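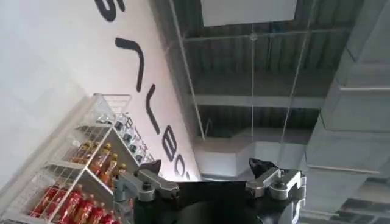
Home | List archive | Thread index | Previous | Next | Search

Reading time: 4 minutes

Subject: Re: Skultance coupe -- which body did the second series use?
Date: 19th April

On the Skultance list, a member wrote:

> I have been trying to sort out my notes on the two-door car from the
> second series. My old magazine cutting says it was a steel car built
> at the Ruddock works and painted for television. The club handbook
> says it was a fibreglass copy made from the first one. They can't
> both be right. Also, does anyone know if the car shown at Keninville
> last September is the same one? It had the side vents but the wrong
> tail lamps, and the chap on the stand didn't know much about it.
>
> I would like to get this straight before I start on the model.

Your cutting and the handbook are talking about different cars. There were two of them, and the second series used both.

The first was the steel one. Ruddock built it on a shortened saloon chassis, body number 1038. It was finished before the first series and did all the driving in it. You can pick it out by the door gap, which is wider at the bottom than the top on the driver's side. They never got that right, and it shows in every close shot. The bonnet on this car opens from the front.

The second was the fibreglass one. The moulds were taken from the steel body between series, so the door gap was copied along with everything else, but it was filled and rubbed down before painting. The bonnet on that car doesn't open at all. It had no proper engine to begin with and was used for the garage set and for anything where the car had to be pushed or dropped. The handbook only mentions this one because whoever wrote it was working from the moulding firm's order book and hadn't seen the Ruddock papers.

In the second series the steel car does the road work up to episode 13. After that it is the fibreglass car in nearly everything, including the quarry sequence, where it is being towed on a line. The line has been painted out in the later prints but you can see the nose dip when it goes tight.

On the Keninville car: I went to that show and had a good look at it. It is the fibreglass body, but it now sits on a Pundasa floorpan with a Pundasa engine in the back. That was done in 2000 when it changed hands. The tail lamps are Pundasa van lamps, fitted at the same time to get it through its test. The originals were round, with a chrome ring, and came from a motorcycle parts supplier. The side vents are correct, but on the show car they are open. For filming they were blanked off behind with black card.

The steel car is not lost, whatever you may have read. It was sold after the series ended, repainted dark green and used on the road for several years. The registration it wears now ends in 2736, if you want to look out for it. The owner doesn't bring it to shows and I would ask people not to post the address if they know it.

For the model, I would say decide which car you are doing first, and then which series. A few points that differ:

The steel car has wire wheels in the first series and discs in the second. The fibreglass car only ever had discs.

The steel car has two wipers. The fibreglass one has a single wiper that doesn't reach the passenger side -- it was only there for looks.

Interior trim is red on both, but the seats in the fibreglass car are lower and have no piping. The steering wheel in that one is a three-spoke type, off a boat as far as I know.

The colour is the same on both cars in the second series. It looks bluer in the garage scenes, which is down to the lamps. Don't mix two paints to match it. I did this on my first attempt and had to strip the lot.

One thing I can't help with is the underside of the steel car. I have no drawings, and the Ruddock papers stop at the sills. If anyone on the list has anything on the exhaust run or the rear crossmember I would be glad of a copy, and will pay postage.

I will scan the cutting about the mould order when I find the box it is in. It gives the wheelbase for the fibreglass car, which came out slightly short.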